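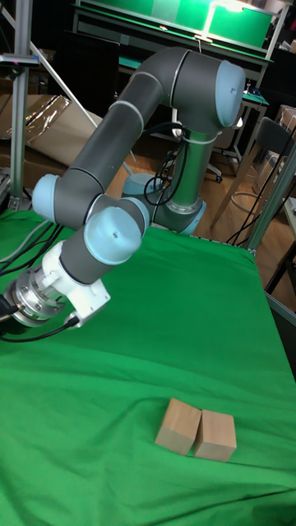 Search this site Search

Datville workshop arm gets its new gripper mount

September 8, 2022 - 2 min read

The robot arm build at the Britness shared workshop in Datville has reached the part everyone was waiting for: it can start picking things up! Members have named the project Hila, and this week they finished fitting a 3D-printed mount that holds the gripper at the end of the arm.

Getting the mount right took 16 prints. The early ones flexed too much, and one from July cracked along a layer line as soon as the screws went in. The current version has thicker walls and flat, angled faces - much stiffer, and a lot easier to get a hex key into.

First up is a stacking job with plain wooden blocks on a cloth-covered table. It sounds simple, but the arm has to find a block, close on it gently and set it down square on top of another. The group wants to run 400 tries before moving on to anything rounder or softer.

The control software is called Holub and was written by members over the winter. It now replays a saved move at 90 percent speed without the wobble that showed up in the spring, and that's a terrific bit of work for a hobby group. Cable routing is next on the list, along with a second version of the gripper fingers.

Build nights are open to visitors, and the print files are free to copy from the workshop's project shelf.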